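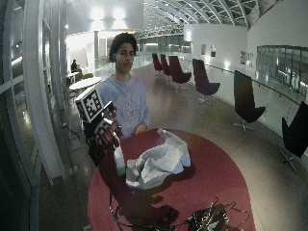

Flirora display stand for plates, set of two

I bought these in April to show a pair of majolica oyster plates that had been in a cupboard since we moved. Each stand is a folding brass-coloured easel with rubber sleeves on the feet and on the two front hooks. They came flat, wrapped in tissue, with a leaflet I didn't need.

The hooks are the best part. They are deep enough for a plate with a thick moulded rim, and the sleeves grip without marking the glaze. My old Pyo stands had bare wire and left a grey line on one plate that took a good while to clean off.

The angle is less good. There are only two positions, and the steeper one is too upright for anything heavy. I keep mine on the lower setting – the plates lean back further than I'd like, but they feel safe. Teguh Sumampouw at the Skidosdale antiques fair uses a dab of museum wax under the back leg, and I have done the same.
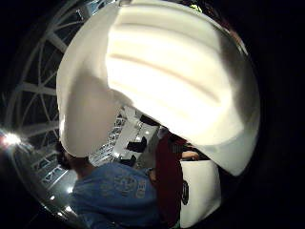

Size and fit

The leaflet gives a top weight but no widths. Mine hold dinner-sized plates well. A small saucer slips between the hooks, and a big charger hides the stand but wobbles if you knock the shelf. For chargers I would still buy the Urier, which has a wider base.

Four stars from me.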